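How to Check a Humanoid's Hands and Work Area Before Handling Produce

These are the working rules we use at the Patendale site when a humanoid is handling fruit and vegetables in open crates. They started as a one-page list for the Draditz trial and have grown since then. They are good practice for a small floor with one robot and one operator. They do not replace your own risk assessment, the robot maker's manual, or whatever machinery and food rules apply where you are.

The whole check takes 10 minutes once you know it. Do it at the start of every shift, and again after any change to the hands, the covers or the layout.

What you need

A flashlight
A lint-free cloth and the cleaner approved for your fingertips
Floor tape
A soft brush and dustpan
The shift log
The emergency stop, tested and within reach

Step 1. Put the robot in a safe state

Bring the robot to its parked pose and stop all motion from the controller. Press the emergency stop and confirm on the screen that the drives are off. Do not put your hands near the fingers while the drives are on, even if the arm has been still for a while. A paused program is not a safe state.

Some arms will sag when the power goes off. Know which joints have brakes and which do not before you stand under anything.

Step 2. Check the hand and any covers

Fabric covers are fine if they fit. The rule is that a cover must end short of the finger joints, so that every joint you need to inspect can be seen without lifting the fabric. Look for loose threads, rolled edges and places where the knit has worked its way toward a hinge. A thread caught in a finger joint can stall the motor or come off in the product.

Look at each fingertip. Replace it if it is cracked, loose or worn smooth. Write the hand and finger in the log, for example "left hand, middle finger," so the next person knows which one was changed.

Bare hands and gloved hands need the same check. If you switch from one to the other, run the grip test again, since the friction will be different.

Step 3. Check the cables

Follow each cable along the arm from the hand to the shoulder. It should have enough slack for the full reach and no more. Any loop that could hook the corner of a crate needs to be clipped back. Cables on the floor should stay out of the foot area and away from where you walk. Tape them down if they have to cross.

Step 4. Check the floor and the crates

Leaves are the most common thing we find on the floor, real or artificial. One leaf under a foot can be enough to upset the balance of a walking robot, and a person can slip on it too. Sweep before the shift and whenever the robot is stopped for a crate change. Never reach in to grab a leaf while the arms are moving.

Crates should sit fully on the platform with no corner hanging over. Keep heavy items low, and do not fill a crate so high that the robot has to push through one product to reach another.

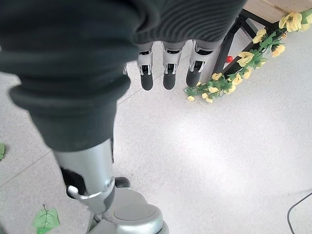
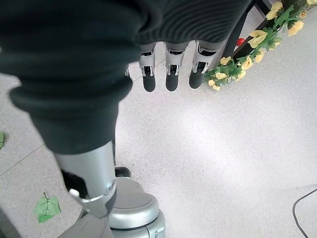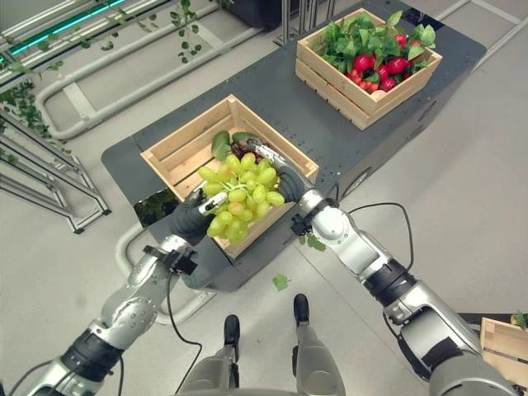
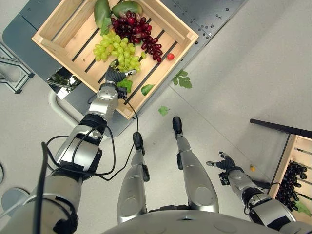 Step 5. Mark the zone

Tape a line around the full reach of both arms, then add a margin. We use 30 inches at Patendale. Your margin depends on how fast the arms move and how long they take to stop, so work it out for your own setup and write down how you got it.

Measure the reach with the hands fitted. People sometimes take the number from the arm drawing and forget that the hand adds length. The Leltgate floor had its line in the wrong place for most of April for this reason, and it only came up when someone measured it again after moving a shelf.

Anything inside the line that is not part of the task should go. If a fixture or decoration has to stay, fasten it down and include it in the collision model. Hanging items need extra care as they can swing when the air moves.

Step 6. Run the slow test

Stand outside the line, release the emergency stop and start at 10 percent speed. Run 2 full cycles with the real product. Foam fruit will not tell you much about grip, and it does not roll the same way.

Watch for the following:

Fingers closing on the crate slats when they should be closing on the product
One hand letting go before the other has taken the weight
A cable pulling tight at the end of a reach
Fabric creeping over a joint as the wrist turns
Feet shifting while both arms are extended

Grapes need their own settings. The bunch hangs and changes shape as it is lifted, so a grip that is right for a mango will crush some berries and drop others. Lift slowly and keep the bunch over the crate until it has stopped swinging. For a two-handed lift, set the force limit for each hand separately.

If anything on the list happens, stop, fix it and start the slow test over from the first cycle.

Step 7. Go to working speed

Raise the speed in stages. We go from 10 percent to 30, then to the normal setting for the task. Stay at the emergency stop for the first full crate at working speed. After that you can step back, but the person on shift should always have a clear view of both hands and both feet.

What to put in the log

Keep it short or it will not get filled in. We write the time, the operator's initials, the hand type, whether covers were on, the product, and anything that was changed. Dropped items go in as well, with a note on which hand had them. Our log for the Draditz trial reached 133 entries, and the ones that helped most later were the notes about small changes, such as a moved crate or a new clip on a cable.

When to stop the shift

Stop if a fingertip is missing and you cannot find it. Hold every crate the robot has touched since the last check until the part turns up. The same goes for a torn cover with a piece gone.

Stop if a person crosses the line while the arms are moving, even if nothing was hit. Log it and look at why they went in. It is often something simple – the brush was left on the wrong side, or the spare crates were stacked past the tape.

Stop if the robot takes a step that was not in the program. Park it, save the data and do not restart until someone has read through it.

Cleaning at the end

Power down first, as in Step 1. Remove covers and send them for washing in a closed bag. Wipe the fingertips and the outside of the fingers with a damp cloth, and do not spray cleaner directly at a joint. Let everything dry before new covers go on. We had trouble with an Awwad cover that was put back while the cuff was still wet, and it stretched enough to slide down over the joints by the middle of the next shift.

Empty the crates, brush out the gaps between the slats and check the wood for splinters. A crate with a broken slat comes out of use until it is repaired.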